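The money came to 3389 dollars, and Angeliki Drakos had written the figure on the back of an envelope so many times that the pen had gone through the paper in one place. It was what remained in the equipment line at Clerkia after the heating, the van and the new front step, and it had to be spent or given back by the end of the year.

Clerkia was a lending house. It had started with wheelchairs and bath seats and walking frames, the sort of things people need badly for six weeks and then never want to see again, and over the years it had drifted into odder goods: page turners, talking clocks, a bed that tilted. Now people had begun asking about arms. A man who couldn't bend after his back operation wanted to know if there was one that would pick up his slippers. A grandmother on the hill road wanted one for the toys, which the twins left on every soft surface she owned, and which she had twice sat on.

"You can't buy an arm for 3389 dollars," said Refugio Rosales, who kept the workshop and had kept it long before Angeliki came. He was peeling a tangerine over the quotes. "You can buy a shoulder, maybe."

"We wouldn't buy. We'd lease. Look at the second page."

He looked at the second page, and got juice on it, and wiped it off with his cuff, and looked again. The quote was from a firm called Vrettos and it was dated November 5, 2024, and it was long. There was a monthly charge of 575 dollars for the arm, which they called the Prenano, and below that, in smaller type, a charge for delivery, and below that a thing called commissioning, which had no number next to it at all, only the words "on request."

"I don't like a price that's shy," said Refugio.

"I've requested it."

"And?"

"And they sent me a login."

The login was for a program called Prelus, and it let you try the arm in a room before you had one. You picked your walls and your floor, you set out the furniture, and the arm went about its business on the screen while you sat there with your coffee and decided if you could afford it. Angeliki had spent most of an evening on it already, more than she meant to admit. She had started with the plain gray room that came with the program and found she couldn't care about anything that happened in it, so she had gone looking for brick, and then for a floor with some warmth to it, and then for a sofa.

She turned the laptop toward him and pushed the tangerine peel out of the way with her elbow.

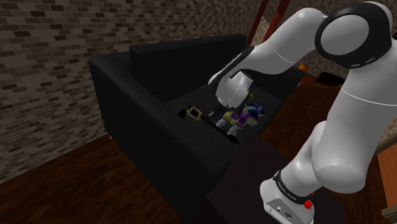 *The Prenano over the black sofa, at the toy.*

Refugio put on his other glasses. He was quiet for so long that she got up and filled the kettle, and when she came back he had his nose nearly against the glass.

"That's a big animal," he said.

"It's the only size they lease."

"No, I mean it's big next to a sofa. Where does she sit, your grandmother on the hill road, while it's tidying? She'd have to go stand in the kitchen." He touched the lower corner of the screen, very gently, as though it might be hot. "And this red button. Which side is that going to be on when it's in her house? If she's on the sofa and the button's over here by the base, she's got to reach past the whole business to push it."

Angeliki wrote *button* on the envelope. She had been pleased with the sofa and hadn't thought about the button for one second, and she felt her face get warm.

"What's the little fellow?" Refugio asked. "With the hair."

"A toy. I don't know. It was in the list, I liked his crest." She had, too – the blue and white spikes of it had reminded her of her brother at fifteen, after the business with the bleach. "I wanted something bright for it to go after."

"Well, there's your trouble. Bright is easy. What about this dark one, right in front of him? I'd have sat on that and never known." He tipped the screen back and forth. "Black on black. That's what they lose down there, you know. It's never the bright ones. It's the remote, it's the glasses case, it's the one sock."

She wrote *dark things*, and after it, because he was looking, *sock*.

They went on like that until the kettle had boiled and gone cold again. Refugio wanted to know how it would get through a door. He wanted to know what happened to the floor under it, and who would carry it up to the hill road, and if that would be him, because he was sixty-eight and he would like to be told. Angeliki did the sums down the margin of the quote. Five months would take 2875 dollars and leave 514 for the delivery, the shy commissioning and whatever Refugio needed for his back. Four months would leave a good deal more. She liked four. June was as far as the lease could run in any case, and by June the man with the slippers would be bending again, God willing, and the twins would be off at their father's.

"Four months," she said, "and we keep it here. In the front room. People come in and try it, and we find out what it's good for before it goes up any hill."

Refugio ate the last piece of the tangerine, which he had been saving on the edge of a saucer.

"We haven't got a sofa in the front room," he said.

"Your sister's getting rid of hers."

"My sister's is green."

"Then it's green."

He considered this. Outside, a woman was bringing back a walking frame, lifting it over the new step instead of using it, and she waved at them through the window with her free hand. Refugio waved back and stood up to let her in, then stopped with his hand on the door.

"Ask them about the button," he said. "Before you sign. Ask them how long the cord is, and make them write it down."

Angeliki turned the envelope over to find some clean paper, and began the letter to Vrettos there, under the hole the pen had made.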